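Perholm Technical Program
Enclosures and Panel Work, Unit 6
Handout: Fitting Adhesive-Backed Gaskets

Read this before the shop session. Bring it with you, as there is space on the back for your notes.

A gasket fills the gap between two parts that cannot be made perfectly flat. On an enclosure door or a display window it keeps out dust and splashed water, and it also stops rattling. It has to be squeezed a little to work. Too little pressure leaves a path for water, and too much pushes the material out sideways and can bend a thin cover.

In this unit we use gaskets with pressure-sensitive adhesive already on one face. The adhesive is protected by a liner, a thin release film that stays on until the last moment. Students often take it off early. Once it is off, dust and skin oil get on the adhesive and there is no good way to clean it.

Surface finish matters too. Adhesive makes contact with the high points of a textured surface first and needs pressure and time to flow into the low ones. A smooth panel is more forgiving.

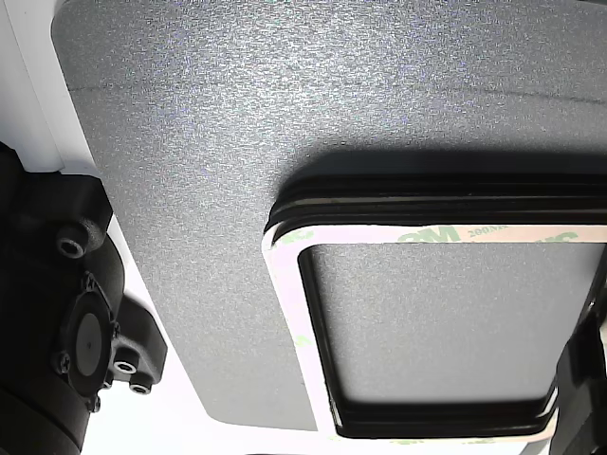
The frame is black with rounded corners, and the white liner with green printing (3M, 200MP) follows the same outline around the opening. The gray panel has a fine, sandpaper-like texture, so the point about surface finish applies to parts like these.

One student from the March group wrote on the feedback sheet that the corners were the only part that gave trouble, and asked whether it would be better to start there and work toward the straight sides. Either order can work. Starting in the middle of a straight side makes it easier to see whether the gasket is being stretched. A stretched gasket pulls back over the next few days and usually lifts at a corner.

Procedure

Wipe the panel with a lint-free cloth and isopropyl alcohol. Let it dry fully.
Dry fit the gasket with the liner on. Mark two reference points with pencil or low-tack tape.
Fold back a short length of liner on one straight side and line up with your marks.
Press that length down, then pull the liner out slowly at a low angle, pressing as you go.
Go over the whole gasket with the hand roller. Do the corners with your thumb.
Leave it alone for 20 minutes before closing the cover – longer if the shop is cold.

Do not lift and reset a section that has been rolled. If it is crooked, remove the whole gasket, clean the panel and start with a new one.

Before the session

Finish worksheet 9 and sketch the cross section of a gasket before and after the cover is closed. Label the liner, the adhesive and the gasket material.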